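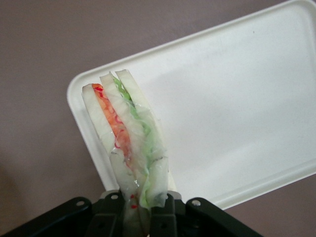
Figure 1. Toy sandwich with three bread slices, tomato filling and lettuce filling; white tray behind.

Play Food in the Classroom Kitchen Corner: Sorting, Storage and Condition of a Shared Set

Project report submitted by Daiane Rezende and Everaldo Figueiredo
Early Learning Environments, second-year practical project
Brellgate College

1. Background

The kitchen corner at the Zarnlow Early Learning Room is used by two groups of children, one in the morning and one in the afternoon. It contains a low counter, a play stove, a shelf unit and a large stock of toy food that has been built up over several years. At the start of the project, all of the toy food was kept in one deep bin. Staff reported that children tipped the bin onto the floor to find the item they wanted, and that clearing up at the end of a session regularly ran into snack time.

The project was agreed with the room leader in the fall term. Its purpose was to list the contents of the bin, to remove pieces that were no longer fit for use, and to test a new arrangement in which food was stored in shallow trays by type of meal.

2. Questions

The report addresses the following questions.

What did the toy food collection contain, and in what condition was it?
Could the collection be sorted into groups that children aged three to five would recognize?
Did tray storage change the time needed for clearing up?

3. Materials

The inventory recorded 163 pieces of toy food. Plates, cups and pans were excluded and remain in the cupboard below the counter.

The pieces fell into two kinds. Single pieces represent one food, such as an egg or a carrot. Made-up pieces represent a prepared dish with its parts already in place. The sandwich in Figure 1 is a made-up piece. The bread stands in three off-white slices, with the orange-red tomato between the first two and the pale green lettuce between the second and third. The lettuce is ruffled and bulges at one side, and the lower half of the sandwich has a glossy, see-through film over it that catches the light.

The distinction proved important at the sorting stage. Children treated single pieces as ingredients and made-up pieces as meals, and they objected when the two were mixed. One child placed a slice of toy bread next to a made-up sandwich and then moved it away, explaining that the sandwich was "already done."

Shallow trays were borrowed from the Belhaj resource library for the length of the project. Picture labels were drawn by hand on card and covered with clear tape.

4. Method

4.1 Inventory and condition check

Each piece was entered on a sheet with its name, its kind and a condition grade. Grade A was given to pieces with no damage. Grade B covered surface marks, fading or wrinkled coverings that did not affect safe use. Grade C covered splits, sharp edges and loose parts. Pieces in Grade C were set aside for the room leader to inspect before any decision was made. Both authors graded every piece separately and then compared sheets. Where the grades differed, the lower grade was kept.

4.2 Washing

Hard plastic pieces were washed in warm water with dish soap and left on towels overnight. Pieces with a film covering or with narrow gaps between layers were wiped with a damp cloth instead. An early trial showed that water ran into the gaps and stayed there, and two pieces from that trial needed several days to dry.

4.3 Sorting

Small groups of children were invited to help decide which foods belonged together. The authors had planned to sort by food type (fruit, vegetables, bread, meat). The children preferred breakfast, lunch, dinner and "snacks and cake," and the plan was changed to follow them. Sandwiches went to lunch without discussion. Eggs were claimed for both breakfast and dinner and were finally divided between the two.

4.4 Clearing-up times

Clearing up was timed with a kitchen timer from the moment the staff member rang the bell until the last piece was put away. Times were taken at morning sessions only, first with the deep bin and later with the trays. Staff were asked to give the same amount of help in both periods.

5. Results

Of the 163 pieces, 100 were placed in Grade A and 60 in Grade B. The remaining three were placed in Grade C and were withdrawn by the room leader. Most Grade B entries were for fading on fruit and vegetables - in particular the tomatoes and peppers, which had stood on the window side of the shelf unit during the summer.

The lunch tray was the most heavily used. Made-up pieces were chosen more often by the three-year-olds, who carried them directly to the table and served them. The older children used the single pieces more and spent longer at the counter. A frequent game among the older group was a sandwich shop, in which orders were taken on scrap paper and the made-up sandwiches served as the display.

Clearing-up times were shorter with the trays than with the bin from the second week onward. In the first week they were longer. The children were learning the labels, and several stopped to discuss where a piece should go. Staff considered this discussion useful and did not hurry it.

Two problems were noted. The trays slid when they were pulled from the shelf by one corner, and the dinner tray was too full to carry level. The first was improved with strips of non-slip liner from Stornard, the hardware store next to the college. The second was reduced by moving the soups and pasta to a fifth tray.

6. Discussion

The sorting scheme chosen by the children was less exact than the one proposed by the authors, but it was remembered. Labels based on meals also gave staff an easy way to begin a conversation at the counter. The authors would involve the children earlier in any repeat of the project, before labels are drawn.

Layered pieces require some attention in a shared room. They take longer to clean than solid pieces, and the spaces between the layers should be looked at each time. They are nevertheless popular with the youngest children, and their removal is not recommended.

The timing results should be read with care. The afternoon group was not timed, attendance varied from one morning to the next, and the children may have cleared up faster simply as they grew more used to the routine of the room.

7. Recommendations

The room should keep the tray arrangement, with five trays on the two lower shelves.
A condition check should be carried out once each term, using the sheet in Appendix A.
Fruit and vegetables should be stored away from the window.
New purchases should favor single breakfast foods, of which there are few.

The borrowed trays are due back at the resource library in December. The room leader has requested a quotation for a permanent set in the same size.

8. Division of work

Daiane Rezende prepared the inventory sheet, led the sorting sessions and wrote Sections 1 to 4. Everaldo Figueiredo carried out the washing and the timing, drew the labels and wrote Sections 5 to 7. The condition check was done jointly.

Appendix A. Condition sheet (blank)
Appendix B. Tray labels, copied at 72 percent of original size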